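MY AFTERNOON WITH THE GRIPPERS

So a few of you asked how the Plamgate open house went, and I've been promising to write it up ever since I got back. Grab a coffee, because I have a lot to say about cups!

If you missed my earlier post, Plamgate is a small outfit that gathers examples of people doing household chores, and the examples go into training robot arms. Once in a while (this was the June one) they let curious folks come see how the work gets done. You don't get a big shiny lab. You get a bedroom, a table with a flowery tablecloth, and a pair of grippers you hold in your own hands.

Consuelo Condori was running the demo, and she got us going right away. You squeeze, the two fingers come together, and the blue pads do the grabbing. She made it look like nothing. She'd been at it since morning and was hoping to get to 100 good takes before dinner, and she was still cheerful, which I can't say I would have been.

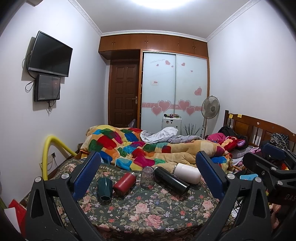

My first try was awful. I kept wanting to turn my wrist the way I do when I pick up a mug at home, and the gripper just doesn't love that. Thabiso Van der Merwe, who came on the same visit as me, got the hang of it in no time and was a little smug about it (hi Thabiso, I know you read this). The trick he passed on was to slow way down for the last inch and let the pads settle before you squeeze.

Bottles on their sides were the hardest for me. They want to roll, and if you come in crooked you just push them away from you. A clear cup is a whole different headache. Your eyes find it fine, but Consuelo told us see-through things can be really tough for a computer, especially over a busy pattern. I had wondered about those roses!

We each got 30 minutes with the grippers, and my forearms felt every one of them. You know that ache after carrying groceries up the stairs? Like that, only in the thumbs too.

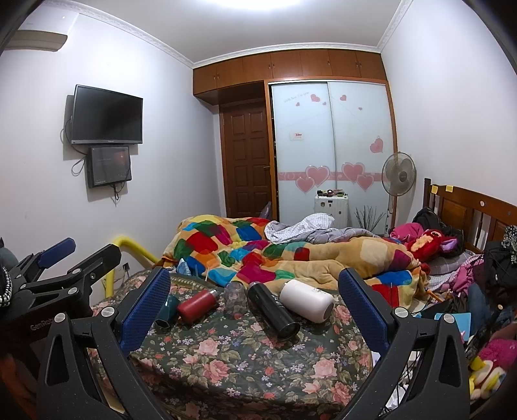 Do you need to know anything about robots to try it?
Nothing at all, and I'm the proof. If you can use kitchen tongs, you can get started, and somebody stays next to you the whole time.

What surprised me most was how picky they are about the boring parts. A take gets tossed if you rush, or if you bump something and then fix it in a way that doesn't make sense. Xiaoyan Meng goes through them later on a laptop, and she told me she'd watched 189 the day before. I asked if she dreams about cups. She said no, bottle caps.

She also showed us a short clip of an arm that had learned from an older batch. It reached for a mug, stopped, sort of thought it over, and then picked it up by the rim. The whole group clapped. I clapped the loudest, I think. It was slow as molasses and I was completely charmed.

I did ask when one of these will unload my dishwasher, and Xiaoyan laughed and wouldn't give me a year. Fair enough.

If you want to go, the groups are small and the signup fills up fast, so get your name in early. Wear short sleeves or something with snug cuffs, and eat lunch first. I've already put my name down for the next one, where they're supposed to be folding towels, and Thabiso has too, so I'd better start practicing with the salad tongs.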